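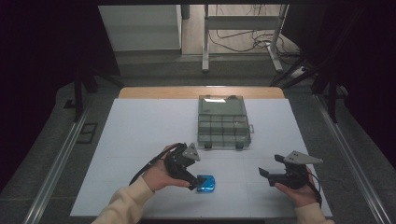

Chapter 4
Roster Limits and the Salary Cap

A league sets a cap to limit what each club may spend on players in a season. Some caps are hard and some allow exceptions - the difference matters when a contract ends in June. This chapter follows one club, Clakwood, through an off-season with 13 players under contract and 2,000 units of cap room. We start with how a signing bonus is spread over the years of a deal.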